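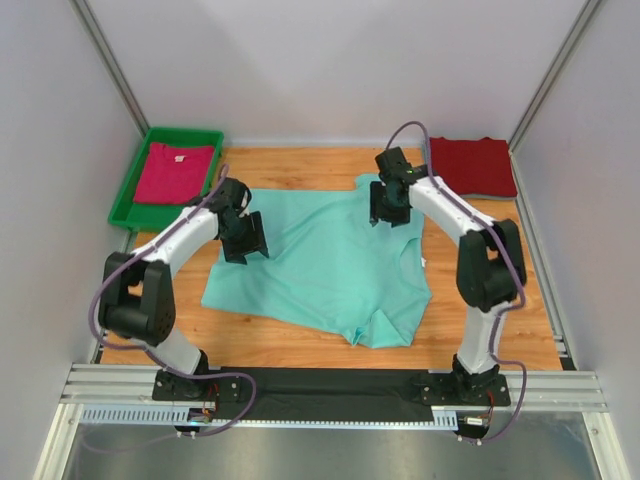 **Shirt folding** is the household practice of reducing a shirt to a flat, roughly rectangular bundle for storage. It is widely taught, and a good deal is claimed for it, most of it on thin evidence.

## Method

The common method starts with the shirt face down on a table. Each side is turned toward the middle, the sleeves are laid back along the body, and the hem is brought up to the collar in one or two turns. Instructions usually begin with a garment already flat and square, a condition that few shirts meet when they come out of a basket. Getting to that point may take longer than the folding.

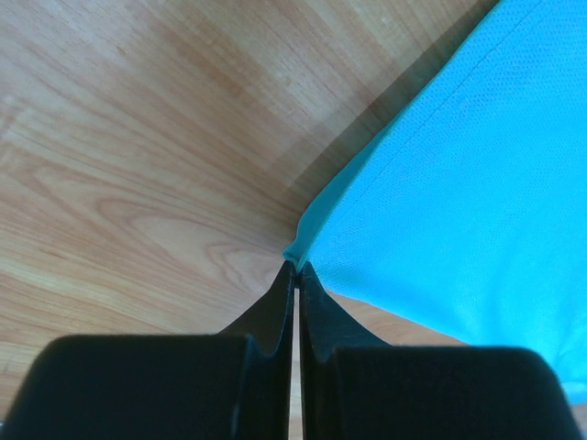 *A corner of turquoise mesh fabric on a wooden surface, with a folded hem along one edge.*

## Athletic fabrics

Knit mesh and other light sportswear fabrics are often called "easy care." The label refers mainly to ironing. Thin, slippery cloth shifts under its own folds, and a crease pressed in by hand seldom stays. Rowena Bautista, in the household manual *Curnham*, advises working from the seams, which are firmer than the panels between them.
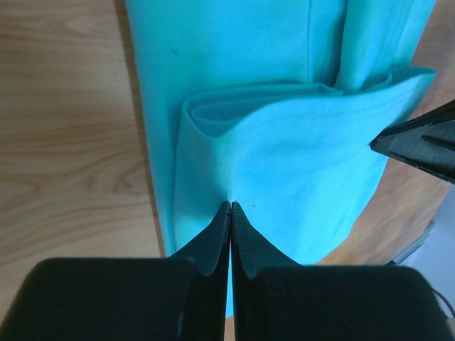

Lifting a shirt by a single point lets the rest hang and gather, so most manuals call for two holds set well apart. The "three-second fold," which relies on pinching the shirt at set points and crossing the hands, is popular in demonstrations. Its name should be treated with caution, as the timing generally leaves out the flattening.

## Claims and criticism

The Kosari method, promoted by Thanakorn Onsri, stands folded shirts on edge in a drawer and is said to save 21 percent of the space. The figure comes from a trial of 57 drawers that had no comparison group. Imani Benavides has noted that the same drawers were also cleared of unwanted clothes beforehand.
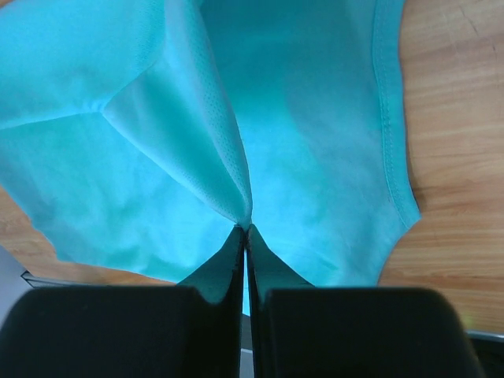

Claims that folding prevents wrinkles are also doubtful. A fold is itself a crease, and hanging or loose rolling may serve some knits as well. Felicidad Soriano's *Perkerlow* guide drops the claim altogether and recommends folding only for shirts kept in drawers or packed for travel.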